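Cleaning and storing wicker and rattan

Natural wicker fails in two ways: it dries out and snaps, or it stays damp and grows mould. Most household care is a matter of keeping it between those two states.

Dust removal

Use a soft brush attachment on the lowest suction setting. Work along the weave, then across it. For the corners of the base, a dry 25 mm paintbrush reaches further than a cloth. Empty the item completely first and knock it upside down over newspaper.

Washing

Mix one teaspoon of washing-up liquid into 700 ml of lukewarm water. Dampen a cloth, wring it hard and wipe one side at a time. Do not soak painted or varnished pieces. Rinse with a second cloth and plain water, then stand the item on a rack with air passing underneath. Drying takes a full day in August and up to three in winter. Radiators and hairdryers split the cane.

Fabric trims and linings

Linings that tie or button on should come off and be washed separately. Where cloth is wound round a handle and glued, spot clean only, with a barely damp white cloth. Red dyes are the most likely to run, so test the underside of the handle before touching the rest. A loose end can be held with two stitches in matching thread; hot glue goes brittle and leaves a ridge.

Display baskets

A basket of artificial fruit collects dust faster than an empty one. Take the pieces out monthly, wipe them and let them dry before they go back. Lift by the base, as arched handles work loose at the point where they enter the rim.
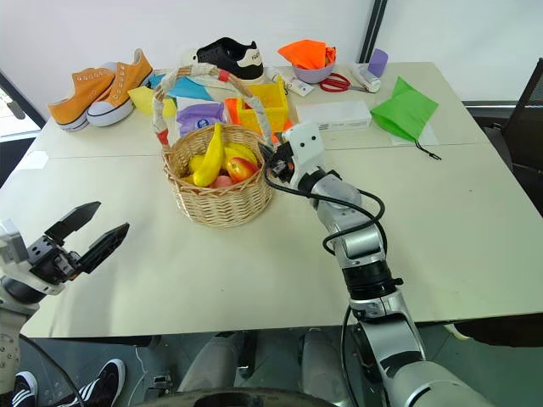 Mould

Take the item outdoors and brush off the growth. Wipe with equal parts white vinegar and water, leave for ten minutes, then wipe with clean water. Repeat after a week if the smell remains. Black spotting inside the cane itself will not come out.

Storage

Keep off concrete floors. Wrap in an old cotton sheet; plastic bags trap moisture. Do not stack anything heavier than another basket on top.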